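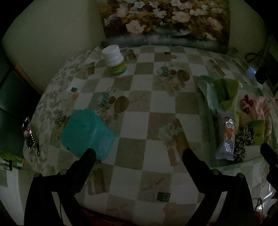
3.2 Building the hand-held gripper

We built the gripper over July in the shared workshop at Ladstead, and it was a joy to put together! Each black finger rides on linked bars that turn on round metal pivot screws, and the two fingertips are rounded so they can slide up to an object on cloth without snagging (Figure 2). Chaminda Sivakumar drew the bars; Jarlath Costello filed and refitted them until the jaws opened evenly.

Figure 2. The gripper with its jaws spread over a patterned tablecloth, one fingertip overlapping a teal object.

We recorded 437 grasps at home with the finished tool, using everyday household things. Patterned cloth is a wonderful test, full of printed shapes that look like something to pick up. Our Foris software stores each grasp as 300 time steps, and we were delighted by how little cleaning the recordings needed.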